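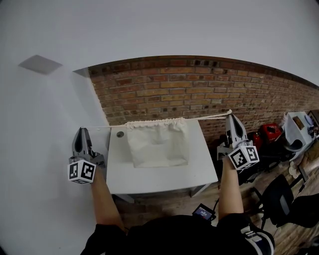
A drawstring bag held up by its cord over the work table, one hand-held gripper at each end.

House rules for hand-held gripper work, second version

In March the Ullberg group finished the second version of its rules for recording work with hand-held grippers. The first version was four pages long and was written quickly, when we were only three people. Now there are more of us, in Hamum and in Skesmont, and the two rooms had slowly started to do the same things in different ways. Liette Li collected the differences over the winter and Annick Beaudoin wrote the new text. I was asked to present the main points for the newsletter, also for the readers in other departments who may want to borrow parts of it.

The full document is on the shared drive, in the folder "Practice". What follows is a shorter account, with the reasons where I think they are useful.

Why we need rules for this at all

When a robot arm does a task, the arm is inside a fence or it has a speed limit, and there is a long list of standards which say what must be checked. When a person does the same task with two grippers in the hands, none of this applies in a direct way. The risks are small: tired wrists, a pinched finger, a foot caught in a cable. For this reason it is easy to think that no rules are needed. But the recordings are later used to train a machine which will move by its own motors, and a careless habit in the recording can come back as a careless habit in the machine. Most of our rules are therefore about the quality of the data, and a smaller part is about the person.

Preparing the place

The table must be cleared of everything which does not belong to the task. The first version said "tidy", and this word gave us long discussions. The new text says that within an arm's length of the table only the objects on the task sheet may be present. Things further back in the room may stay where they are, and they may change from one day to the next. We want the machine to meet ordinary rooms, with chairs and carts and boxes in them, and a perfectly clean background would not help.

There is one exception for the floor. The place where the operator stands, and one step behind it, must be free. Liette found that most of the small accidents in our log happened when somebody stepped back to look at the result.

Light should come from the room itself. If a lamp is moved during a session, the session is closed and a new one is opened.

Markers on the grippers

Each gripper carries a cube with printed marker patterns, and from these patterns the position of the hand is calculated. A marker with a scratch, a fingerprint or a bent corner still looks fine to the eye, but the calculation becomes unstable. The rules now say:

Look at every visible face of both cubes before the first recording and after each break.
Do not hold a gripper by its cube, also not when you put it down.
If a face is damaged, replace the complete cube. Do not put a new print over the old one.
Do not exchange the left and the right cube, even if they seem the same to you.

The last point was added after we lost a good part of one week in Skesmont. The two cubes had been exchanged during cleaning and all the left hands became right hands. We could repair 31 of the 76 recordings by hand, and the others were deleted.

Clothing and cables

Plain, dark tops without print are preferred. Long sleeves are allowed, but a loose sleeve must be rolled up so that it does not fall over a marker. Rings and bracelets are taken off. Closed shoes are worn in both rooms, always.

Any cable on the body must have enough slack for both arms to reach fully forward, and it must not hang lower than the knee. Please try this before you begin: stretch both arms over the far side of the table, then turn to the left and to the right. If you feel a pull anywhere, fix the cable again.

Working with soft objects

This chapter is completely new, and it was the most difficult to write. Hard objects are forgiving. A cup is in the same shape before and after you lift it. A cloth bag is never in the same shape two times, and a cord is worse.

For drawstring bags the group agreed on the following order of work. First, place the bag on the table with the opening free, and let go of it fully. Take one end of the cord in the first gripper, close to the knot if there is one, and wait a moment. Then take the other end with the second gripper. Lift both together, slowly, until the cord is straight, and hold it there for two full breaths. Only then pull further or lower the bag, whichever is written on the task sheet.

The pause in the middle seems strange to new operators, and several have asked whether it can be left out. It cannot. In the pause the cloth stops swinging, and the person who labels the recording later can find a clear point between "taking" and "pulling". Without it, two labellers will put the border in two different places, and both will be right.

A thin cord slips easily out of the jaws. If it slips, the operator should not catch it with a finger. This is the mistake we all make, also those of us who wrote the rules - the hand moves before one has thought. Let the cord fall, open the gripper, and take it again. A recording with a slip and a clean second try is useful and is kept. A recording with a finger in it is not kept.

How hard to pull is more a matter of feeling. Annick wanted to give a number and Liette was against it, because our grippers have no force display and the number would be only decoration. The text now says "until the cord is straight and no more". If the cloth at the opening begins to tear or the seam makes a sound, the bag is taken out of use and noted on the sheet.

Time and rest

A session may last up to 64 minutes. This odd number comes from our old schedule at Nordin, where the blocks were made of equal short parts, and we have kept it as it works well with the planning tool. Within the session the operator puts both grippers down after every task sheet. Holding the arms raised in front of the body is heavier than it looks, and after a while the movements become lower and shorter without the person noticing. One can see it clearly when the first and the last recording of a long day are played next to each other.

An operator may stop at any time and does not need to give a reason. The session leader writes only "stopped" and the time. We had this rule before, but it was hidden on the last page. It is now on the first.

Failed attempts

The first version asked operators to delete failed attempts themselves. This was a mistake on our side. People have different ideas about what is a failure, and some were very strict with themselves. From now on nothing is deleted in the room. The operator says "again" in a clear voice and starts from the beginning, and the decision is made later by someone who was not present.

Other people in the room

Visitors are welcome if they stand behind the operator. A person who does not want to be recorded must be told before entering that a session is running, and the sign on the door has to be turned to the red side. If somebody walks in by accident, the recording is marked and checked before it goes anywhere else.

What is still open

We did not agree on gloves. The Hamum room uses thin ones in the cold months and the Skesmont room does not. For the moment both are permitted, but please write it on the sheet.

We also have no good rule for very light cloth, which moves when someone opens the door. Annick is collecting cases and would be glad to receive yours, with the session name and two or three sentences on what happened.

Comments on the second version can be written directly in the file, in the right margin, with your initials. Please do not change the text itself. Printed copies for the two rooms are with Liette, and the old copies should come down from the walls when the new ones go up.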